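Breakfast tray

A breakfast tray is a flat, lipped carrier used for bringing a small morning meal from the counter to wherever it gets eaten. I'm writing this entry for the Ultach household pages because I own far too many of them, and because Bohdana Symonenko's old version only covered silver ones (lovely, but who polishes silver before coffee?).

What counts as a tray

For me it needs a raised edge, and that's really the whole test. No edge and you've got a board. Mine are mostly plastic these days, cream or white, with rounded corners that don't dig into your wrists. Wood looks warmer but I leave rings on it every time. The size I like best takes a plate, a bowl and a mug with a bit of room left over for your thumbs.

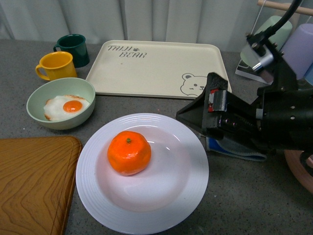
Printed trays are a whole world of their own! Bears, cats, wavy borders, little slogans in wobbly lettering. Hnat Sydorenko, who used to write the kitchen column for Brarska, sorted them into "face trays" and "word trays," and I still use his terms. A tray with a bear on it and a name across the top is both, I suppose, and Hnat and I never did settle that one.

What goes on it

Anything you like, but the classic small breakfast is an egg, a piece of fruit and something to drink. I fry my egg until the edge goes brown and slide it into a bowl, so the yolk has nowhere to run. The fruit gets its own dish. A tangerine or mandarin is ideal — you can peel it with one hand free, and a wide rim gives you a place to park the peel.

Mugs go on last. I put them toward the back with the handles all pointing the same way, a habit I picked up from Uliana Panasiuk when we shared a kitchen in Cerholm one August. Yellow and green together is my favorite pair, and I will defend mustard yellow to anyone.

Loading

Put the heaviest dish in the middle and work outward. Hold wide dishes by the rim and keep them low over the tray, especially with round fruit aboard, which will roll at the first excuse. Flat-rimmed dishes are easiest to grip. Deep bowls want a hand underneath.

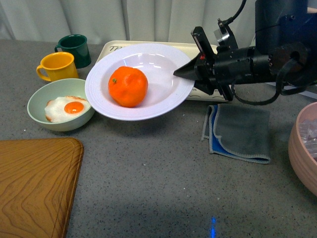
Care

Plastic trays need a wipe with warm soapy water and not much else. Skip the scouring pad on printed ones; I rubbed half the whiskers off a cat that way. Stand them on edge to dry. Mine live in the gap beside the oven, 3 deep, with the cutting board in front.

See also: Cutting board; Egg dishes; Enamelware; Mug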